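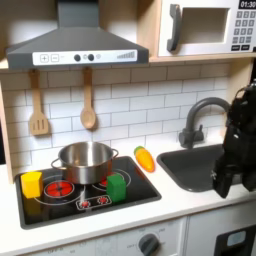 The play kitchen came in October, in two boxes, and I put it together on the living room floor after the children had gone to bed. The instructions said 90 minutes. I finished just before midnight, with one screw left over that I still haven't placed.

We bought it second-hand from Sointu Honkanen, who lives over in Sayce and whose girls have outgrown it. She had kept the boxes and all the fittings in labelled sandwich bags. I paid 20 pounds and took her a jar of plum jam.

I had expected the hob to be the favourite. For the first week it was the microwave. The display says 01:30 whatever you put in, so everything in our house now takes a minute and a half, including porridge and a stuffed rabbit. My son tells me to wait and stands there until he decides it's done.

His sister prefers the range hood. She likes the knobs, and she presses plus before she starts cooking because that's what I do at ours.

The wooden spoon and the slotted spatula hang under the shelf, or they do when I've tidied. Most evenings I find the spoon in the bath. I've stopped putting things back during the day and just do it all once, after tea.

I wiped the tiled bit at the back with a damp cloth and a drop of washing-up liquid, and the felt pens came off. The biro didn't. If anyone has shifted biro from one of these, please leave a comment.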